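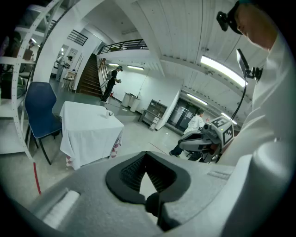

We use cookies to remember your settings. Accept | Decline

Speaker notes: Paper jams and what to do first
Setareh Hosseinzadeh
June 29, 2023

Start with the Corham office. Two printers, one hallway, same jam every morning. Ask who has pulled a sheet out backward. Wait for hands.

Most jams at Corham came from the paper. Staff kept open reams on the shelf by the window, and the sheets curled. We moved the paper to a closed cabinet and the calls dropped off. Say that the printer was never repaired.

Next, loading. Fan the stack, square it on the desk, set the guides so they touch the paper without bending it. Don't fill past the line. The tray holds 60 sheets less than people think once the paper is thick.

Clearing a jam. Turn the power off. Open the rear door before the front one. Pull slowly with both hands, in the direction the paper travels. If it tears, stop and find the missing piece before closing anything. Pass around the torn sheet from Tiramard.

Rollers. Lint-free cloth, a little water, let them dry. At Tiramard they went nearly 900 pages between jams after a cleaning. Before, it was one or two a day.

Skip the slide on label stock if we are past the half hour. Otherwise: never run a label sheet through twice.

Questions. Somebody will ask about cheap paper. Cheap is fine if it's kept flat and dry.

Leave the handout on the table by the door.

Recent talks
Scanning old receipts
Setting up a shared printer at Nikzad
Cotetti: three months with one toner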